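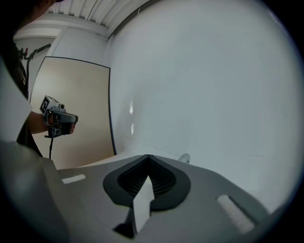 Subject: Re: [pumley-makers] Did anyone get to the Gamow open day?
From: Loretta Park
To: Pumley Makers list

On 5th October, Folasade Fashola wrote:

I had to drop out of the Gamow visit at the last minute with a poorly child and I'm very sorry to have missed it, as I was the one who pestered everybody into signing up! Could whoever went please write a few words for the rest of us? I'm mostly curious about three things. Were there proper robots or was it all slides? Did they let you have a go? And is it worth asking for a second date, as Juniper has a group at Wakell who'd like to come along? Don't feel you have to be technical. Last year's write-up of the Gavalas factory lost me by the second paragraph.
Folasade

(end of quoted message)

Dear Folasade, dear all,

First of all, I hope the little one is on the mend. You were missed, and Reginald kept your seat in the car free the whole way there with his coat on it, in case you changed your mind at the roundabout.

I'll try to take your questions in order, though I do tend to wander, and Reginald and Tavion should please jump in wherever I've got something muddled. Five of us went in the end, and we had a lovely afternoon of it. The kettle was on when we arrived and there was a very decent fruit loaf, which I mention for Juniper's benefit as she always asks.

Robots or slides?

Neither, for most of it! There was one short talk at the beginning and then we were straight in with the people doing the work. I'd pictured a big arm behind a fence, like the one at Gavalas, so it took me a few minutes to catch on to what we were watching. The idea is that a person holds the robot's "hands" and does the job themselves, and everything those hands see and do is recorded. Later on the recordings are used to teach a robot the same movements. So what you get on the day is a person working away quite quietly with a gripper in each fist, and I found it much more absorbing than I'd have guessed. I do wish I'd brought a folding stool.

The grippers are chunky things, grey and black, and they carry square black-and-white patterns, a bit like the codes you scan for a restaurant menu, only blockier. Tavion asked what those were for and was told they let the cameras work out where each gripper is and which way it's pointing. He then asked several more questions on the same subject and I'm afraid I went back to the fruit loaf, so do ask him for the details.

The demonstration itself

I'm glad they'd picked an everyday sort of setting. The floor was a rather smart grey marble and the person giving the demonstration, all in black, was leaning right over a big white fixture with a basin-shaped recess in it and a chrome hook-shaped fitting underneath. One gripper was up by an open white compartment and the other was down against the fixture. Try copying that over your own washbasin with a pair of barbecue tongs and you'll see why I came home with such respect for them. You lose all the feeling in your fingertips, and you have to think about where your elbows are going, and your back has opinions too.

We were told their collection for this kind of job stands at 423 recordings so far, and they'd like a good many more before December. Reginald wanted to know why a robot should need so many goes when his grandson learnt to turn a tap in one, and the answer (as far as I followed it) was that a robot has to see the same job done from slightly different places, at different speeds and by different people, or it gets thrown by the smallest change.
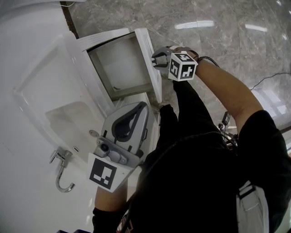
Did we have a go?

Yes! Only for a few minutes each, and with a spare pair on a practice bench, but it was the best part of the day for me. Mine was to lift a sponge out of a tray and put it back again, and I dropped it three times and then did it perfectly and got a round of applause from Tavion, who had dropped his twice – he'd like that on record. You squeeze the grip and the fingers close, and I'd say it took me until my last try to stop squeezing as if I were wringing out a dishcloth. If you've any trouble with your wrists, do say so beforehand, as the weight creeps up on you.

A second date

They're very willing. I spoke to them on the way out about Juniper's group, and they can manage another afternoon, two hours or so, before the end of the year. They'd want names in advance and flat shoes on everyone. The step at the side entrance is a high one, so anybody who'd find that awkward should let me know and I'll ask about the front. Juniper, could you tell me how many you'd be bringing from Wakell? I'll hold off replying to Gamow until I've heard from you.

Oh, and somebody left a green scarf in Reginald's car. It's hanging on the hook at our usual room.

With love to the patient,
Loretta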